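Small Business Founders Board > Money and Growth > Taking outside money at year three, or staying small?

Started by ritva_l
Posted Tuesday, 7:40 am

Hello everyone, long-time reader and not much of a poster, so please be gentle with me. I run Lindqvist, a small gift and homeware business (just me, my cousin Vilja Rissanen on the books, and one part-time packer who is worth her weight in gold). We sell online and to a handful of independent shops, and this November we'll have been going three years.

My trouble is that everybody was so lovely and helpful at the start! I had a starter grant, a mentor through Devport, free desk space, a cheerful lady who read my business plan twice. Then we passed the stage where we counted as new, and it all went quiet. We aren't struggling. We have 203 trade customers on the list and most of them reorder. But I can't buy stock deep enough for the holidays without running the account down to nothing, and the bank wants my house behind any loan.

Now a private investor has offered to put money in for 40 percent of the company. He's a pleasant man and he knows retail. Vilja thinks I'd be mad to take it and my husband thinks I'd be mad not to, so dinner has been interesting. What would you all do?

Reply from kauko_o
Posted Tuesday, 8:15 am

Welcome, Ritva, and well done on three years, which is further than my first two businesses got.

Forty percent is a lot. I'm not saying it's wrong, because I don't know the sum, but I gave away 40 percent of Wovberg in our second year and I was still explaining myself to that investor when my kids were out of school. He was a decent fellow too. The thing is that he wanted to sell the company one day and I wanted to run it, and we never talked about that until it was too late to talk about it nicely.

If what you need is holiday stock, then what you need is money for four months of the year. Selling a piece of the company forever to cover four months seems an expensive way to do it. Have you asked your suppliers for longer terms? I'd start there before anything else.

Reply from tyyne.pesonen
Posted Tuesday, 9:02 am

I'm going to disagree with Kauko, with great affection, as he knows I usually do.

I did it the careful way. Supplier terms, a little overdraft, paying myself next to nothing, and I was so proud of owning every bit of Jiltia. Then a much bigger outfit came into our corner of the market with proper money behind it, and I spent five years being tired. I still own all of it, and it's the same size it was when I started this paragraph of my life! There were shops I couldn't supply and a very good manager I couldn't afford to hire, and I think about her still.

So my question to Ritva would be what she wants the business to look like when she's 60. If she wants it small and hers, then Kauko is right. If she wants it in every town, somebody else's money has to come into it sooner or later, and an investor who knows retail is not the worst sort to find. I would never go to 40 percent on a first offer, though. Ask him what he'd take for half the money.

Reply from ritva_l
Posted Tuesday, 12:30 pm

Oh, you are kind, all of you. I read these out to Vilja over lunch and she cheered for Kauko and went a bit quiet for Tyyne.

To answer the questions: I haven't asked for longer terms because I was frightened of looking as if we couldn't pay. Is that silly? We buy mostly colored glass, with some linens and candles, and the glass is what ties up the cash. It has to be ordered long before anyone is thinking about presents, and I can't send it back if it doesn't sell.

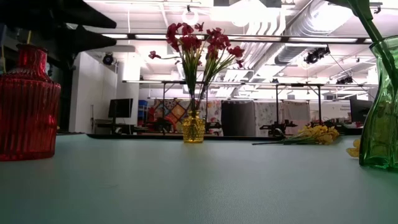 Reply from veikko_leinonen
Posted Tuesday, 1:10 pm

Not silly at all, but do ask. I was on the other side of this for years, selling wholesale, and the customers who worried me were the ones who went silent and then paid late. Somebody who rang up in the summer with a forecast and asked for 60 days got them nearly every time. Bring your reorder figures. Two hundred shops coming back to you is a lovely thing to show a supplier.

I'd also say that both of the others are a bit too fixed on the investor. There's a middle road. You could borrow against your unpaid invoices from the trade side, or ask your best shops to pay a deposit on holiday orders in return for a small discount. We did deposits one year with no great hopes and brought in 2,000 in the first week, which isn't a fortune, but it paid the freight.

Reply from kauko_o
Posted Tuesday, 1:48 pm

Deposits are a good idea, I'd forgotten those. I'm less keen on invoice lending – read the fees twice, and then have Vilja read them. And Tyyne, you make it sound as if a big competitor would have been kinder to you with an investor on board. I had one and they flattened us for a year anyway.

Reply from tyyne.pesonen
Posted Tuesday, 2:20 pm

They flattened you for a year, dear, and then you hired two salespeople with his money and got back up. I remember it well because I was jealous!

But I'll give you the deposits. And on the wider point Ritva made, I do wish there were something for people at her stage. You can't move for breakfasts and starter workshops, and there is hardly anything for the woman with three good years behind her and a warehouse bill.

Reply from ritva_l
Posted Tuesday, 8:55 pm

Update, for anyone still following. I wrote to our main glass supplier this afternoon before I could lose my nerve, and asked for 60 days as Veikko suggested. No answer yet. Vilja is drafting a deposit letter to the shops and has already used the word "kindly" more than I'd like.

I've told the investor I need until the end of the month, and he was perfectly fine about it. I also asked what he hopes to get out of it in the long run, and he said he'd like to talk about that in person. Kauko, would you mind if I sent you a private message before I meet him? I'd love to know what you wish you had asked.

Reply from kauko_o
Posted Tuesday, 9:12 pm

Of course, send it over. It's a long list, so put the kettle on first.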